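Mamta Prajapati did not believe in the gripper. She had said so in February, when her brother Pal carried the parts up to the spare bedroom, and she said so again at 9 in the morning with the thing in her hand.

"It has two fingers," she said. "I have ten, and I still can't fold your laundry so it stays folded."

"You don't have to fold it. You just have to pick it up."

"How many times?"

Pal looked at his notebook. "1,000, to start."

He had named the project Dalia, after a street they used to live on in Estton. The name was the only part Mamta liked. The rest had cost him 666 dollars and a good friendship, and so far Dalia had dropped everything she gave it except a sock, which it would not let go of.

She squeezed. The yellow fingers came together on nothing.

"That one counts," said Pal.

"How does that count?"

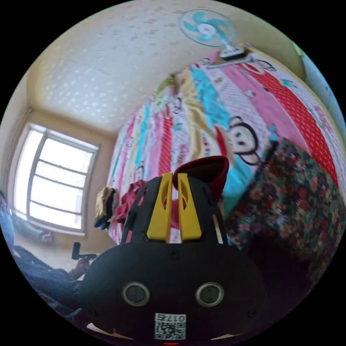
"It learns from misses too. The people at Ustovus say so."

"The people at Ustovus sold you the screws."

He let that go and wrote something down. Mamta could hear a bus idling in the street. She thought of their mother, who had made beds at a hotel for most of her life and could do a room while telling you a story, and never lost her place in either one. What would she have said about 1,000 tries at a shirt?

"Suppose it works," Mamta said. "Suppose it's perfect. Who's going to carry it up the stairs to do the beds?"

"That's a later stage."

"There's a stage for stairs?"

"There's a page for it," said Pal. The page, she saw when he turned to it, had the word STAIRS at the top and a drawing of a cat.

She did 40 more before lunch.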